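Home | About the Unit | Courses | Gallery | Practice Materials | Contact

Suturing Practice: Gallery

The Skoloreck Surgical Skills Unit maintains a small gallery of work from its practice benches. The present page is devoted to interrupted suturing on training tissue, an exercise that every participant in the Unit's courses completes before moving to more demanding material. It is intended for course applicants, for visiting instructors, and for those who purchase or prepare practice materials in other teaching units.

The interrupted suture is taught early for good reason. Each stitch stands alone, with its own knot and its own pair of tails, and an instructor can judge one stitch without reference to its neighbor. Participants are asked to place the needle at a right angle to the surface, to follow its curve through the tissue, and to bring the edges of the incision together without bunching them. A stitch pulled too tightly puckers the surface. A stitch left slack leaves the edges apart, and the instructor will ask for it to be cut and placed again.

The Unit's collection of practice records now stands at 835 entries, covering open technique and instrument technique at all course levels. Each record is kept with the pad to which it refers until the end of the course. Pads are then withdrawn, as repeated punctures weaken the surface and give a false impression of how tissue behaves under the needle.

Handling of thread receives particular attention. Dark suture is preferred at the practice bench because it shows clearly against a pink pad, both while the stitch is being placed and when the work is reviewed afterward. Participants are taught to keep the long end of the strand away from the working area - a loop that falls across the incision is easily caught by the next pass of the needle. Tails are to be cut evenly and short enough that they do not lie over the adjacent stitch.

The needle itself should be held by the driver and by the driver only. Gripping the point dulls it, and a dull needle drags. Participants who feel resistance are asked to stop, withdraw along the same curve, and begin the pass again. Instructors look first at the entry and exit points, then at the spacing of the stitches, and last at the knots.

From the Practice Bench

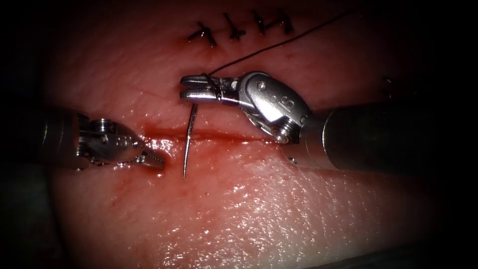

A curved needle in the jaws of the driver, in front of the incision. Four completed interrupted sutures lie above the cut.

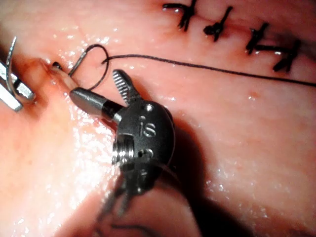 Close work at a puncture point, with the serrated inner face of an open jaw visible.

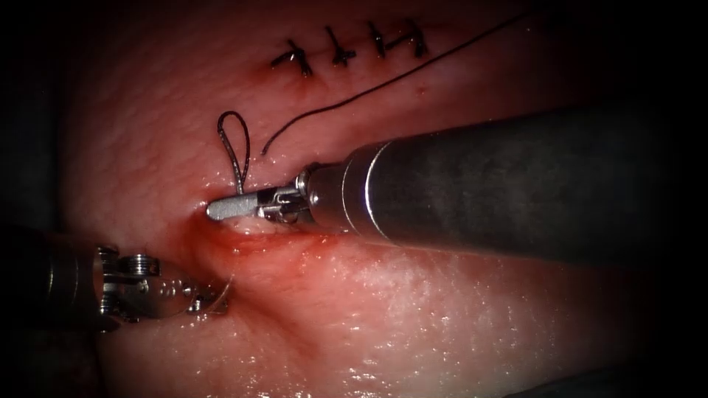 Four knotted sutures along a short incision line, each with two cut tails. The leftmost is the most widely splayed. Lower on the pad, a narrow loop of black thread stands up from the surface.

Notes on Practice Materials

Pads used in the Unit's courses are ordered through Mirzaei and are checked on arrival for firmness and for an even surface. The Grastatard teaching room holds the current stock, together with thread, spare needles and sharps containers. The room is open to enrolled participants from 8 in the morning. Used needles must be placed in the containers before pads are returned to the shelf.

Requests to reproduce material from this gallery should be addressed to Fiorella Piras, who is responsible for the Unit's teaching collection. The next group of records will be added in April, and will deal with continuous suturing on the same type of pad.

Comments (4)

pelham_r
Very useful to see the knots at this stage. Would the Unit consider showing the same incision once the row is finished?

Skills Unit Office
Thank you for your inquiry. Finished rows will be included with the April records.

DKW
Our trainees always leave their tails too long. How short do you ask for at the bench?

T. Aldous
I did the course at Skoloreck two years ago and I still hear "follow the curve" whenever I pick up a needle driver. Please pass on my regards to the instructors. The Pelivar handout on knot tying was also very good, if anyone still has a copy.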